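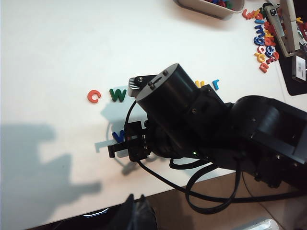
*The black arm over the letters table, with the tray at the back.*

# Come and help us compare grippers (and a few other things)

We're looking for people to spend some time with us this April trying out robot arms on small, fiddly, everyday objects. You don't need to be an engineer. You don't need to have touched a robot before. If you can tell a "u" from an "n" when it's lying on its side, you already have an advantage over one of our controllers!

The group is small. Shaohua Deng runs the bench, Haiyan Lü looks after the software, and Xuelian Cao plans the sessions and will be the person who answers your email. Nabil Khoury builds and mends the fingers, which keeps him busier than you might think. We work out of two rooms on the first floor of the Drotard building, the ones past the bike racks with the blue door.

## What we're trying to find out

We have two grippers that fit the same arm. One we call Zemeo, the other Istulen (the names stuck from an old spreadsheet and we've given up changing them). Zemeo has a narrow finger tip and is very good at getting under thin things. Istulen is wider and softer and forgives you when you come in at a bad angle. On paper they ought to be close. In our own hands the Zemeo keeps winning on letters, but the three of us who drive it most have had months of practice, and we've probably learned to work around its faults without noticing.

So we want fresh hands. We'd love to know which gripper a new person gets on with faster, whether that changes after an hour, and whether the wrist camera helps or just gives you a second thing to look at. We're also comparing two ways of steering the arm: a handheld controller, and a small copy of the arm that you move about while the big one follows.

Most of the tasks use magnetic plastic letters, the kind that live on fridge doors. They're lovely test objects. They're light, they're all slightly different shapes, the "c" wants to be picked up one way and the "w" quite another, and when they're in a pile they get in each other's way. You'll be asked to do things like:

- take letters out of the tray and set them down in a row
- spell a short word with lowercase letters
- pick one colour out of a heap and leave the rest where they are
- swap two letters that are sitting side by side

We also have a set of desk things (stapler, tape, pens, bulldog clips) for the second half of the session. The stapler is harder than it sounds and people get quite competitive about it.

## What a session is like

Sessions last two hours with a proper break in the middle. Xuelian or Shaohua will be in the room with you the whole time. You'll get a quarter of an hour to play with the arm before anything counts, and please do use all of it, knock things over, see how slow and how fast it goes. After that you'll work through the letter tasks with the first gripper, have a tea, and then do them again with the second. Half of our participants start with Zemeo and half with Istulen.

While you work we save the arm's movements and the picture from the wrist camera, which sees the tabletop and the arm itself. At the end there's a short form and a chat. The chat is often the best bit for us, so if something annoyed you, say so! The last round of comments got us to move the stop button, raise the stool and throw out a whole screen that everyone hated.

We've done around 1000 pick attempts among ourselves so far and would like to get to 2000 with other people at the controls. That's why we're asking for a fair number of you.

## Who can take part

Anyone aged 18 or over who can sit or stand at a table for the length of a session. Left-handers very welcome, we've had far too few. Glasses are fine. You need to be able to tell red, orange, yellow, green and blue apart for one of the tasks, but if you can't, write to us anyway and we'll give you the version that goes by letter only.

Please don't sign up if you took part in the Li trial last autumn. It used the same arm, and we need people who are new to it.

The table is at a fixed height but the stool isn't, and there's a lift. Tell Xuelian about anything that would make the session easier and she'll set it up beforehand.

## What you get

- 3 gift vouchers of your choice from our list, or the same value in cash
- your travel paid within the city, keep the ticket
- tea, coffee and whatever biscuits Nabil has left
- a copy of the results when we've written them up, if you'd like one

You can stop at any point and you still get the full payment.

## We also need one bench helper

Separate from the sessions, we have paid work for one person, two afternoons a week until the end of the study. You'd reset the table between tasks, change the grippers over (four screws and one plug, Nabil will show you), check that the files have saved and keep notes on anything odd. Being tidy helps a great deal. Being curious helps more. Students are welcome, and we'll fit the afternoons round your timetable where we can. Aiguo Fan handles the contract side and can tell you about pay and start dates.

## How to sign up

For a session, email Xuelian Cao with the times you could manage and whether you're left- or right-handed. For the helper job, send Aiguo a few lines about yourself and something you've built, mended or taken apart. A CV is fine but we don't insist on one.

If you'd like a look before deciding, the door is open on Friday from 3 pm and you can have a go with whichever gripper happens to be on. Bring a friend if you like, there's room for two at the bench.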